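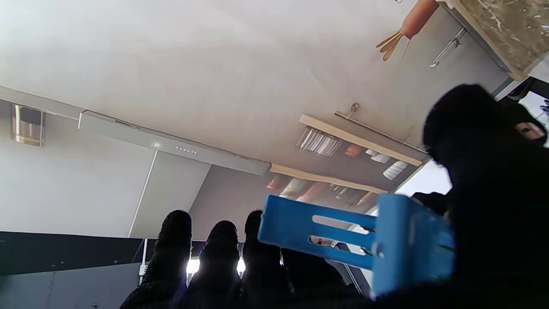 Como preparar a inauguração de um restaurante de bairro

Publicado em 2020-02-21

Este guia serve para quem já tem obra terminada, licença de utilização e equipa contratada, e precisa de organizar os últimos dias antes de abrir. Usamos o caso do Buenaventura, um restaurante de peixe com 17 mesas, aberto em fevereiro por Leonie Hinrichs e Britta Fröhlich.

1. Escolher o dia e a hora
Abra a meio da semana, ao fim da tarde. Ao sábado a sala enche depressa e a cozinha ainda não tem ritmo. Confirme com a junta de freguesia se há obras ou cortes de trânsito na rua.

2. Fazer um serviço de ensaio
Marque dois jantares à porta fechada, com família e fornecedores. Sirva a carta completa no primeiro e, no segundo, retire os pratos que atrasaram. No Buenaventura saíram o arroz de lingueirão e uma das sobremesas. Registe a hora de cada pedido e a hora a que o prato chegou à mesa.

3. Fechar a carta de abertura
Uma carta curta chega para o primeiro mês. Imprima-a em papel simples, os preços ainda vão mudar. Verifique os alergénios prato a prato com o chefe de cozinha e deixe uma cópia no balcão.

4. Convidar a vizinhança
Entregue os convites em mão nas lojas e nos prédios mais próximos, com uma semana de antecedência. Foram distribuídos 121 convites e apareceram cerca de metade das pessoas. Peça confirmação por telefone – o correio eletrónico fica muitas vezes sem resposta.

5. Associar uma causa local
Se quiser doar parte da receita do primeiro dia, combine por escrito a percentagem e a data da entrega. Leonie e Britta escolheram a Titiditz, uma associação de apoio escolar, e entregaram 2.030 euros. Indique o nome da associação na porta e na carta.

6. Confirmar fornecedores
Telefone na véspera. O peixe vem da Deda, que entrega às sete da manhã, e o vinho da Tresinum, que pede dois dias de aviso. Guarde o contacto de um segundo fornecedor de gelo.

7. No próprio dia
Reúna a equipa uma hora antes da abertura. Distribua as mesas, repita os pratos do dia e teste o terminal de pagamento com uma compra pequena. Os discursos devem ficar para antes do primeiro serviço e durar poucos minutos.

8. Na manhã seguinte
Compare as vendas com o stock, anote as faltas e responda às reclamações que tenham chegado. As encomendas para o fim de semana fazem-se até ao meio-dia.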